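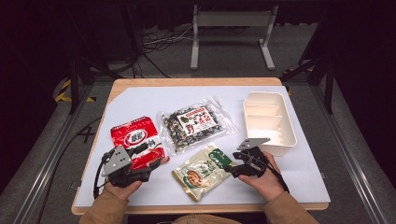

Snack packets and a divided tray on a tabletop.

Snack swap shelf to stay at Radance library

A shelf where people can leave and pick up unopened snacks from other countries is to become a permanent part of Radance library, after a trial that began in February.

The shelf stands by the returns desk on the ground floor. Visitors can take one packet at a visit and are asked to bring one back when they can, although this is not checked. Staff recorded 823 packets taken during the trial, most of them crisps, biscuits, dried fruit and seaweed.

Johannes Ngcobo, the branch manager, said the idea came from a language café that meets upstairs. "People were bringing in things from home to share and there was always a bag or two left over," he said. "We put them on a trolley with a note and they were gone by lunchtime."

Food left on the shelf must be sealed, in date and in its original packet. Home cooking, alcohol and anything that needs a fridge cannot be accepted. Packets without an ingredients list in English are given a yellow sticker, and people with allergies are advised to leave those alone. The stickers were added after a reader asked for clearer labels – the first few weeks had none.

The Ansari grocery in Flostach Road has agreed to give a box of mixed stock each month. The library will also spend £300 on a deeper shelf with a lower section that can be reached from a wheelchair.

Tshepo Zulu, who runs the language café, said members had used the packets as a way to start talking. "You ask what it is and how you eat it, and then you are having a conversation," she said. The café has 18 regular members and meets at 4 pm. New members do not need to book, and tea is provided.

Rustesitz library, which shares its opening hours with Radance, is looking at a smaller shelf of its own. A decision is expected once building work in its entrance hall has finished.

Donations can be handed in at the Radance desk whenever the library is open. Large boxes should be arranged with staff first – storage space is limited.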